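Skimitano Summer Mat Topper, double

Back in stock 3/22/20. Last lot went fast so dont hang about.

Size: fits most doubles. Rolls up, strap included
Weight: heavier than you'd think, get a hand with it on stairs
Care: wipe with damp cloth, air dry in shade. No machine, no tumble
Price: 77 plain, 170 for the lined one with elastic corners

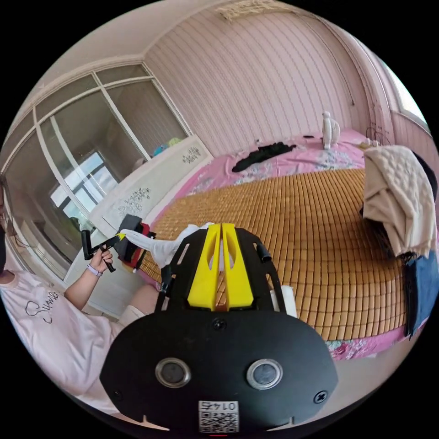

Sleeps cool, bit firm at first. Most people put a thin sheet over for the first week or so. Long hair can catch in the joins, plait it. Smells faintly of grass out of the bag, goes after airing.

Store flat or rolled, never folded. Folding snaps the cords and we cant replace those under the Pritdale guarantee. 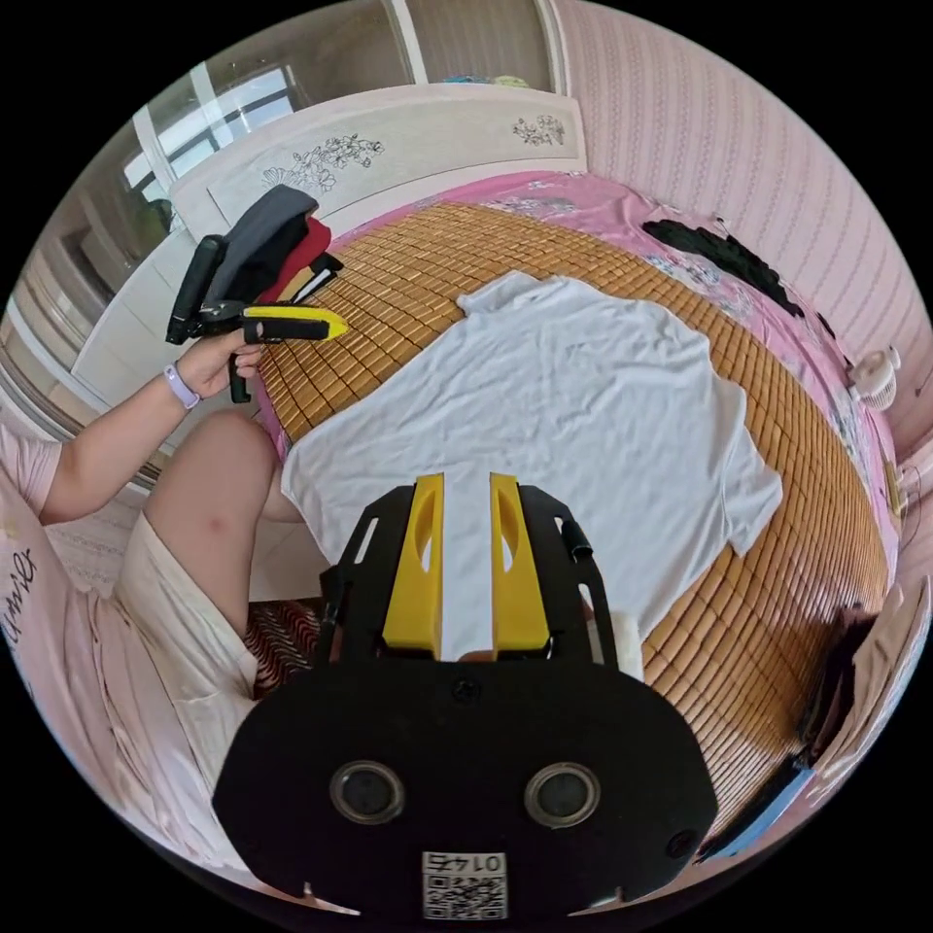
Kayode Shehu

Orders before noon go same day. Lined version is 19 days at the momment, coming from Senosov. Returns fine if unused and still in the bag.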